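# Refill Stations and the Household Budget

This post continues the review of household purchasing begun in April. It concerns liquid goods sold in plastic bottles, and the refill station on Ogilvie Street in Dillton.
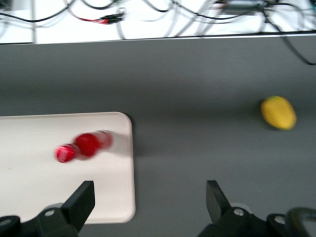

Mirjam Widmer objected to the previous post on the grounds that refill prices in Dillton are higher per ounce than the supermarket's own label, and that a shopper who pays more in order to reuse a bottle should be told so plainly. The objection is accepted. For dish soap, the station charges more than the cheapest bottled product and less than the middle range. Hand soap is cheaper at the station in every size. Shampoo was not compared, as the station carries only one kind.

The record kept for this household covers 452 purchases of all types. Bottled liquids were a smaller part of the total than expected, and most of the cost fell under laundry. It was therefore decided to move laundry liquid to refill first and to leave the remaining items as they were until the present supply is used up.

Certain practical matters should be noted. The station weighs each container before filling, and the empty weight should be written on the base in permanent marker. Containers must be clean and fully dry. Wide necks are preferred, and the attendant may decline anything that has held bleach. The counter closes at 4:30 p.m., which is inconvenient for persons in regular employment. A written request for later hours was submitted and has not yet been answered.

Readers in Trutarura have asked whether the same arrangement exists there. The store on Kuvska Road is understood to offer vinegar and cooking oil only, with a deposit on the glass. Corrections from residents are welcome.

The next entry will address paper goods, including the matter of the 10 percent discount on unwrapped rolls.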